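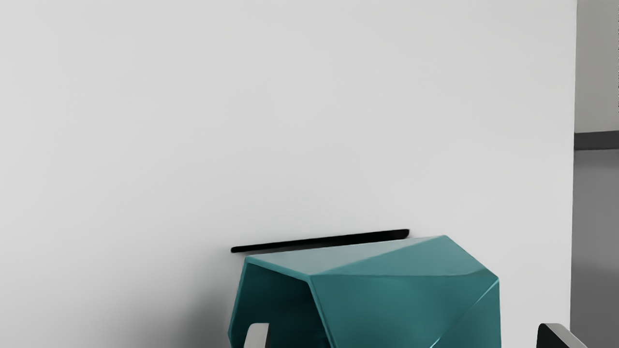 Simulation view of the gripper and a teal hollow part, from the planning desk at Briltow.

Visit to the Briltow packing works, Sunday, June 23, 2019

The works opened its doors to visitors for one day and I went on the second tour of the morning. Briltow packs moulded fittings for bathroom and garden suppliers. The site has 60 staff across two shifts, and 40 of them were on packing benches before the first robot arm arrived. The company wanted people to see what those jobs look like now.

We started in the planning room above the main floor. Every new part is tried on a computer before it goes near the line. The program they use is called Zeline, and the operators work in it themselves. Hollow parts with an open side take the longest, we were told, because there are several places to take hold of them and only one or two that suit the packing tray. An operator sets up the grip, runs it, changes the angle and runs it again. A part with plain sides can be done in a morning. An awkward one can take 3 days.

The woman showing us this had spent eleven years at a bench. She said the first months at a screen gave her headaches and she missed talking to the people next to her. She now does two days upstairs and the rest of the week on the floor, which she asked for, and several others have since asked for the same.

Downstairs, visitors walk behind a yellow line. The arms work in fenced cells and were supplied by Aydoğan, who also did the training. On the day of our visit one cell was running at reduced speed for the tours. It packed 1,686 pieces on the previous full shift, according to the board by the door. The hand benches are still there at the far end, used for short orders and anything with a soft finish.

The noise was less than I expected. The benches have been raised and there are proper stools. Lifting full trays on to the pallets used to be the job people disliked most, and the cells now do most of it. Against that, breaks are taken in smaller groups because each cell has to be watched, and one packer told me the day feels longer when you are mainly waiting for something to stop.

I asked about job losses. The answer was that the number of staff is the same but agency work in the busy season has been cut. Pay for operators went up one grade after their training. Packers who stayed on the benches did not get the rise, and this is still being talked over.

The tour took an hour and a half, with tea in the canteen afterwards. Parking is at the Wukell Road gate and the walk to reception is longer than the map suggests. Closed shoes are needed on the floor. The next open day is planned for June next year.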